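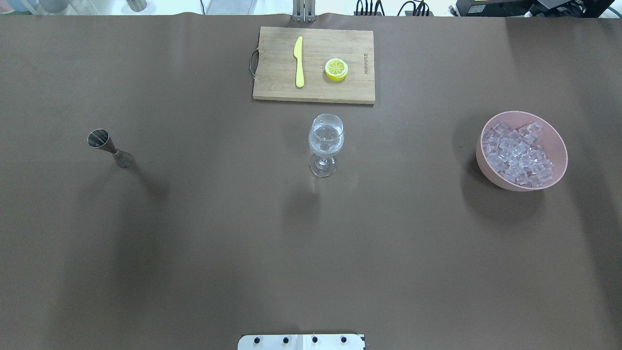 Small sports cars from small makers: the Clamura story
Speaker notes, club evening talk

Slide 1. Title

Welcome and thanks for having me. Running time 25 minutes, then questions. I will keep to the road cars. The hill climb cars need a talk of their own and I have left them out, apart from one mention near the end.

Slide 2. Who made it

Clamura was the car. Mustonen was the firm. People mix the two up, and some sale adverts list the car under the wrong one. Mustonen began as a repair shop and moved into making body panels for other people. The first complete car was built as a way of showing customers what the panel shop could do. Orders came in for the car and the panel work was dropped within two years.

Slide 3. The first cars

Steel tube frame, glass fibre body, engine behind the seats. Two doors, fixed roof. The engine and gearbox were bought in together from a saloon and turned round. This left the gear linkage running the wrong way, and the early fix was a long rod with a joint at each end. It wears. If you have driven an early car you will know that second gear is a matter of patience.

Show the linkage drawing. Point out the rear joint, then the bracket on the frame that cracks.

Slide 4. Series 2

Changes, in the order they appeared:
Cable gear change in place of the rod.
Wider rear track.
Radiator moved from the back to the nose, with pipes through the sills.
Larger door openings.

Not all of them arrived at once. There are cars with a Series 1 chassis plate and the front radiator, and at least one with a Series 2 plate and the old doors. The factory used up parts as it found them. Don't let anyone tell you a car is wrong on the strength of one item.

Slide 5. The open car

Called the Dritance. Same frame with extra bracing behind the seats and along the sills. The roof was a single panel that lifted out and went under the front lid, where it took up all the luggage space. The bracing added weight and the open car is slower than the coupé, though on a normal road you would be hard pressed to feel it. The seals were poor when new. Replacement seals are now better than the originals.

Pause here. Someone usually asks about the soft top. The factory did not make one. The ones you see were fitted by owners and dealers.

Slide 6. Numbers

Total production, all types: 2,136. Of those, 72 were the last lightweight version, with thinner panels, plastic side windows and no carpets. The chassis book survives up to the final year, and after that we depend on invoices. The total comes from adding the two together, and I would not be surprised to see it change by a car or two.

Slide 7. Vurnotura

Vurnotura was the test track and, later, the name on the badge of the lightweight cars. The badge was sold over the counter as a spare part for years, so plenty of ordinary cars wear it. Look for the thinner front lid and the missing holes for the carpet studs. Check the holes first. Lids get swapped after accidents.

The works hill climb car used the same lid. Leave it there.

Slide 8. Buying one today

Four places to look, with a torch:
Front radiator pipes where they enter the sills.
Rear suspension pick-ups on the frame.
Bottom of the bulkhead, under the battery tray.
Door hinges, for play and for cracks in the body around them.

Engines are not the worry. Parts for them are cheap and most garages can rebuild one. Frames are the expensive part, as the body has to come off for anything serious. A tired body on a sound frame is a far better buy than the reverse. Gearboxes are fine if the oil has been changed. Windscreens are being made again in small batches, and the next batch is due in December.

Slide 9. Driving one

Light steering, firm brakes with no servo, good view forward and a poor one behind. The cabin gets warm in the front-radiator cars because of the pipes. Tyre pressures matter more than people expect. Start with the handbook figures and drop the fronts slightly if it feels nervous over bumps.

Slide 10. Questions

Leave the production table up during questions. Copies of the chassis plate guide are on the table by the door. If time is short, skip slide 9 and go straight from buying to questions.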